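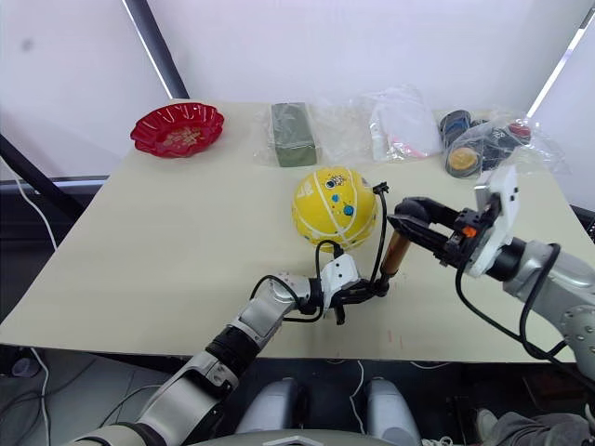 How do TV actors get paid for reruns on streaming?

I had a small speaking part in two episodes of a cable drama called Waritz a few years ago. I was paid for the shoot days and got a couple of checks after that when it was repeated. The show has now moved to a streaming service and I see it recommended all the time, but the last check I got was for $5 and it came in June. A woman I worked with had more lines than me and says she got $224 for the same period. Is that normal, or is somebody not paying? I no longer have an agent. I do still have my contract and most of the stubs.

Iona Kerr

Mekonnen

Normal. I got one for less than the stamp cost once. Streaming pays next to nothing unless you were a regular.

Botness

It depends on the contract, so read that first. Look for the part that covers "supplemental markets" or "new media." If the job was under a union agreement, the residuals are figured by formula. The things that go into it are usually what you were paid up front, how long the show has been out, and what kind of outlet is running it. Being recommended a lot on the home page does not always change the amount. In many older deals what counts is the license fee the service paid, and your share comes out of that.

A difference between you and the other actress is not strange by itself. If she worked more days or had a higher rate, her part of the pot is bigger. 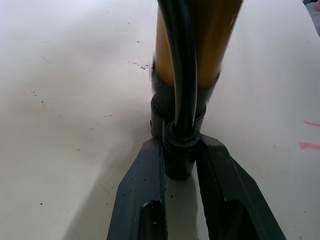
I would check these before calling anyone:

Your address on file with the union and with the payroll company. Checks that come back get held, and they can sit there for years.

Whether both episodes are on the stub. Mine listed one out of two and I had to send in the call sheet to get it fixed. The correction came to $529 before taxes, but that covered several years.

Whether the old agent is still getting your checks. You may have signed a form for that and need to cancel it in writing.

If it was a non-union job, there may be no residuals owed at all beyond what the contract says.

Korholm

Agree with most of the above. Also look up unclaimed residuals on the union site. You type in your name and it tells you if they are holding money. Try your stage name and your legal name, they are listed separately sometimes. I found a little over $100 under my maiden name. It took two months to get the check after I sent the form.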